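Cahier labo – perception / contrôle fin de course
Sunday, non, dimanche (je laisse Ladi Adeleke se moquer de mon clavier bilingue), 20 h passées

Reprise de la branche Pliduren. Objectif : que l'estimateur de hauteur arrête de décrocher quand le poignet descend sur le plan marbré. Jusqu'ici le suivi de points s'accrochait aux veines sans problème à mi-hauteur, puis partait en vrille à l'approche, dès que l'ombre des doigts et le reflet entraient dans la zone utile.

Ce que j'ai changé :
– masque statique pour les trois doigts, dessiné à la main puis dilaté de 3 pixels
– seuil de saturation local au lieu du seuil global (le côté droit est bien plus clair que le gauche, le seuil global y mangeait presque toutes les veines)
– rejet des points qui restent fixes dans l'image quand le bras bouge : reflet et ombre compris, ils suivent le poignet
– fréquence du filtre remontée à 60 Hz, comme la boucle Clirkedetti

Et ça tient ! Le premier passage m'a fait lever de ma chaise. La descente est propre jusqu'en bas, la covariance reste sage, et le planificateur ne redemande plus une trajectoire toutes les deux secondes. J'ai relancé 20 descentes à la suite avec le même fichier de paramètres, aucune perte de suivi. Les veines sont une texture formidable, plein de directions différentes, le détecteur se régale.

Reste le cas des petits débris clairs. Le détecteur les adore, ils sont bien contrastés, mais le moindre contact les déplace et là on intègre un faux mouvement. Piste : pondérer par la longueur du contour, une veine est longue, une miette non. Ladi préférerait un RANSAC plus sévère sur l'homographie. On essaiera les deux, le sien d'abord, il est déjà à moitié écrit dans Amadi.

Bug bête au passage : le nœud Sterkex plantait après 2038 messages, tampon jamais vidé côté abonné. Corrigé, poussé, test ajouté.

À faire : rejouer les anciens logs avec le nouveau masque, sortir le seuil local du code et le mettre dans le yaml, vérifier la latence quand l'enregistrement tourne en même temps. 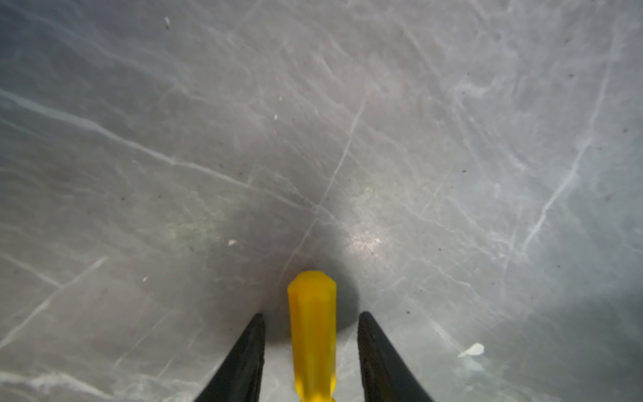

Vue poignet, plan marbré. Reflet à droite de la pointe du doigt jaune, débris clairs sur la surface.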